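用了一个夏天的牡丹绗缝床盖，说说我的真实感受

评测物品：Cotstead 绗缝床盖，白底红牡丹款，大号
购入时间：6月
发表于9月25日

先交代一下背景，不然后面有些话大家会觉得我啰嗦（其实交代了也还是啰嗦，认识我的人都知道）。我家的卧室不大，一张大床占去了多半地方，床靠着窗，窗外没有遮挡，白天光线特别足。因为没有地方再放一张桌子，这张床除了晚上睡觉，白天就是我的工作台：叠衣服在上面，收拾行李在上面，换季翻柜子也在上面，有时候连包饺子之前醒面的那块布都要在上面晾一晾。所以我对床盖的要求跟一般人不太一样，好不好看当然要紧，可是经不经得起折腾更要紧。

之前那条是素灰色的，用了好几年，边上的线都松了，中间还有一块怎么也洗不掉的黄印子。换新的时候我本来打算再买一条灰的，图个省心，结果在店里一眼看见这条牡丹，就走不动路了。白白的底子，大朵大朵的红牡丹，配着绿叶子，中间还飞着绿蝴蝶。我妈年轻时候有一床陪嫁的被面，也是红牡丹，小时候我总是趴在上面用手指头描花瓣的边，描着描着就睡着了。这么一想，钱包就自己打开了。

价钱是1,454，说便宜肯定不便宜。同一家店还有一款加厚的，要2,220，我在两条中间来来回回摸了好久，店员都给我倒了两回水。最后选薄的这条，一来我们这里冬天不算冷，二来厚的那条我掂了掂，想到以后要一个人把它从洗衣机里拖出来，胳膊先酸了。现在回头看，这个决定我是满意的，薄的这条铺在床垫上面很服帖，夏天坐上去也不闷。

先说绗缝。它的线走得很密，菱形的格子一个挨一个，格子中间微微鼓起来，摸上去有一点弹，又不像有些床盖那样鼓得像面包。我最怕那种填充会跑的，洗两回棉就全缩到角上去了，中间只剩两层布。这条从6月到现在洗过好些回，我每次晒的时候都会对着光照一照，填充还是匀的，格子也没有开线的地方。只有床尾右边角上有一根线头，第一次洗完冒出来的，我拿小剪刀剪掉以后打了个结，到现在也没再往外跑。

再说颜色。买之前我最担心掉色，红花白底，洗坏了就是一条粉红床盖，想想都心疼。头一回洗我单独放，冷水，洗衣液只倒了半盖，站在洗衣机旁边看了好一会儿，水有一点点浅红，很淡，后来再洗就没有了。白底子没有被染到，绿叶子也还是绿的。不过我要提醒一句，千万别偷懒跟毛巾一起洗，毛巾的毛会沾在菱形格子的缝线里，要拿胶带一点一点粘，我粘过一次，粘到腰疼，从此老老实实分开。

晒的时候我也摸出一点门道。直接搭在一根竿子上，中间会压出一条印子，填充也容易往两边坠。后来我改成搭两根竿，像搭个小棚子，中间透风，干得快，收下来也平整。大太阳天半天就够了，阴天要多晾一晚上。反面朝外晒，红色能多保几年，这是我婆婆教的，她洗了一辈子花被面，听她的没错。

然后就是我最想说的，拿它当工作台到底行不行。

换季那天我把柜子清空，能搬的全堆到床上去了，牛仔裤、针织衫、黑裤子，还有几件自己都忘了什么时候买的。黑衣服往这种花床盖上一摊，轮廓清清楚楚，哪条裤腿翻着、哪里皱着，一眼就看得出来。以前那条灰床盖就不行，深色衣服放上去灰蒙蒙一片，我有一次把一条黑丝巾忘在上面，晚上躺下去才摸到。 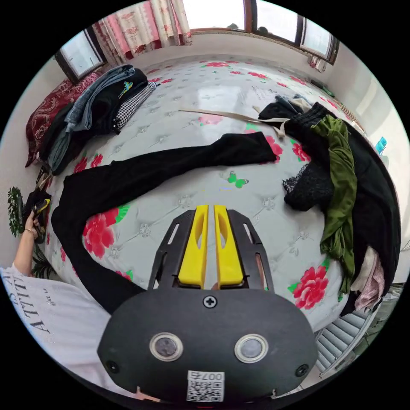 而且它不打滑。这一点我没有在别人的评价里看到过，可是对我来说太重要了。以前我叠好一摞，转身去拿衣架，回来那一摞就歪了，一件带一件地往床边溜，最后全在地上。这条因为有绗缝的高低，衣服底下像有人轻轻托着，摞到七八件也站得住。裤子平铺在上面对折，裤腿也不会跟着跑，手一抹就平了。我现在叠裤子都不去找熨衣板了，薄薄的夏裤，趁刚收下来还软和的时候，在床上捋一捋，折三折，够我出门用的了。

当然也有人不同意我。我的朋友 Qistina Kusuma 来家里喝茶，看了一眼就说，这花太热闹了，在上面叠衣服眼睛不累吗？她自己家用的是 Skornden 的素色床盖，米白色的，干净得像酒店。我后来特地去她家试了一下午，帮她叠了一堆孩子的衣服。说老实话，Skornden 那条的面料比我这条更细更软，脸贴上去很舒服，这个我认。可是它没有明显的绗缝，表面滑，小孩的袜子滚得到处都是，她自己也一边捡一边笑。她还是喜欢她的，我还是喜欢我的，茶照喝。

我先生这边，起初是没有意见的，他对床上用品的态度一向是有得盖就行。用了一阵子以后他倒主动说了一句，说早上起来看见红花，觉得屋里亮堂。能从他嘴里听见这样的话，我觉得这条床盖已经值回一半的钱了。

叠衣服的顺序，我也顺便讲讲，好几个邻居问过我。我习惯先把牛仔裤这种厚的、硬的叠好，放在靠里面的地方打底，再叠上衣，最后才对付那些软塌塌的、没有形状的东西。花床盖上有大花有小花，时间久了我居然把花当成了记号。叠好的几摞我喜欢让它们排在床的一头，浅蓝的牛仔裤压在深色衣服上面，旁边一摞最上头是墨绿的，没叠的那一堆离得远一点，中间的牡丹就露出来了，正好留给手上正在叠的这一件。这样做的好处是不会混，以前我经常把叠好的又当成没叠的抓散，气得自己跟自己生气。现在中间那朵大红花就是我的操作台，谁也不许占。

窗边的光线也帮了大忙。我家挂的是白纱帘，上面也有红花，当初买床盖的时候压根没想到帘子，铺好了才发现两样凑在一起还挺像一家人。白天拉着纱帘，光透进来是柔的，看衣服上有没有污渍、有没有起球都很方便。要是你家卧室比较暗，窗帘又是深色的，我觉得这条床盖的红可能会显得有点沉，最好先拿块样布回去比一比。

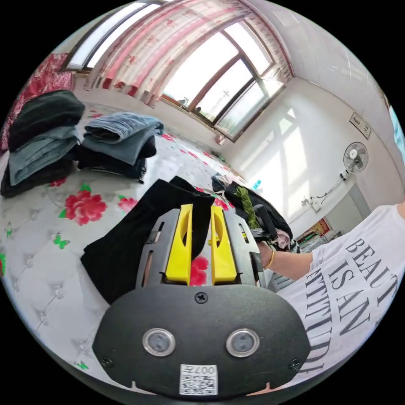
再来说说尺寸，这是我给它扣分的地方。包装上写的是大号，铺在我家的床上，左右两边垂下来的长度刚刚好，可是床尾短了一截，盖不住床垫的下沿。我一开始以为自己铺歪了，扯来扯去扯了半天，出了一身汗，后来才明白是我家的床垫比一般的厚。衣服多的时候这个问题更明显，像叠到一半那会儿，几摞叠好的放在一头，散的那堆又在另一头，靠散堆的后面还立着一个蓝色的小瓶子，床面上东西一多，人在床边伸手过去拿，身子一压，床盖就会被带着往自己这边走，床尾就更短了。我的办法是在床头那一边把床盖多往里塞一点，用枕头压住，再去叠。笨是笨了点，管用。大家买之前一定要把床垫的厚度也算进去，别像我只量了长和宽。

第二个要扣分的地方是沾毛。白底的部分特别容易看到黑色的毛絮，尤其是叠完黑毛衣之后，那真是星星点点。我现在床头柜里常年放一个粘毛滚筒，叠完滚一遍，几下就干净了。家里养黑猫黑狗的朋友要想清楚，养白猫的可以放心大胆地买，就是猫可能会去抓那些绿蝴蝶，我邻居家的就抓过，蹲在上面盯了好半天，爪子一下一下地拍，把我们笑坏了，好在没有勾出线来。

还有就是味道。刚拆开的时候有一股新布的味道，不刺鼻，但是我鼻子比较灵，还是在阳台上挂了一天一夜才敢铺。洗过一回就没有了。

客服方面我也打过一次交道。当时就是为了床尾短一截的事，我写了一封长长的信去问能不能换大一号，回信的是一位叫 Wahyudi Teoh 的先生，很客气，说这款没有更大的尺寸，拆洗过也不好再退，不过可以送我一对同花色的枕套。我本来没抱希望，结果枕套真的寄来了，花是同一种花，红得比床盖稍微深一点点，不放在一起比是看不出来的。我放在一起比了，比完也就算了，照样用得很开心。

有朋友会问，有没有更便宜的选择。我在市场里看到过 Irkus 的一款，也是牡丹，价钱低不少。我伸手捏了捏，绗缝的线距宽很多，格子大，中间空空的，布面也硬。要是铺在客房里，一年用不了几回，那款也够了。天天要在上面坐、躺、叠衣服、收行李的，我还是劝大家多添一点钱。

收行李我也试过了，专门说两句。上个月回老家，我把箱子打开直接放在床盖上装，箱子底下的轮子我先拿湿布擦过，又垫了一条旧毛巾。装好以后把箱子提走，压过的地方有几个浅浅的坑，我用手拍一拍，晚上再看就回弹了。以前那条灰的，压过的印子能留三四天。

最后说说给不给别人推荐。我已经推荐给我嫂子了，她买的是加厚的那款，住的地方冬天比我这里冷，说晚上加在被子上面盖很暖和，就是洗的时候要叫我哥一起抬。我自己打算再过一阵子，等店里打折的时候，买一条给我妈。她那床旧被面早就洗得发白了，还舍不得扔，每年拿出来晒一次，叠好了再放回去。

优点：绗缝密，填充不跑，洗了不褪色，叠衣服不打滑，看着心情好。
缺点：床垫厚的话床尾会短，白底显毛絮，花色挑窗帘。
洗涤：单独洗，冷水，反面朝外晒，别跟毛巾放一起。
我的打分：满分五颗星给四颗半，扣的那半颗是给床尾的。

有想看枕套细节的可以在下面留言，我洗完这一轮就拿出来给大家看，回得慢一点请多包涵，最近还有一柜子的冬衣等着我叠呢。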